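Morko Opens Bookkeeping Service to Independent Shops in Studutton

Flat monthly plan covers payroll, sales tax filing and year-end statements
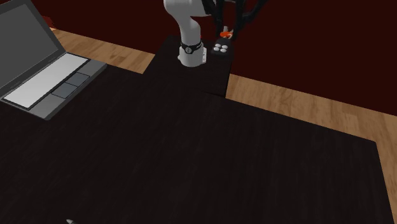 What the plan includes

STUDUTTON, January – Morko, a bookkeeping firm serving small employers, is opening its monthly plan to independent retailers and restaurants. The plan was previously limited to trade contractors.

Subscribers pay $710 a month for businesses with up to two locations. The fee covers weekly entry of receipts and bills, payroll, sales tax filing and a set of year-end statements for the owner's tax preparer. Each extra location costs $100 a month. There is no setup charge for businesses that bring their own records up to date before joining. Others pay a one-time cleanup fee, quoted in advance and capped at $2,000.

"Shop owners kept asking us for the same thing the contractors had," said Cheuk-hei Poon, director of client services at Morko. "They close at seven and then sit down with a box of receipts. We can take most of that off their hands, and they still see every number before it is filed."

Records are kept in Brustis, the ledger software Morko has used with its contractor clients. Owners can send in receipts by email or drop off paper copies at the Studutton office. Payroll reports are sent by 4 p.m. on the business day before payday.

How to enroll

Enrollment is open now to businesses with a physical storefront in the Studutton area. Online-only sellers are not eligible at this time. Existing contractor clients keep their current rates and do not need to take any action.

Owners can request a quote through the Morko website or at the front desk. Bank statements for the last two months are needed for a quote.

Media contact: Cheuk-hei Poon, Morko Client Services, Studutton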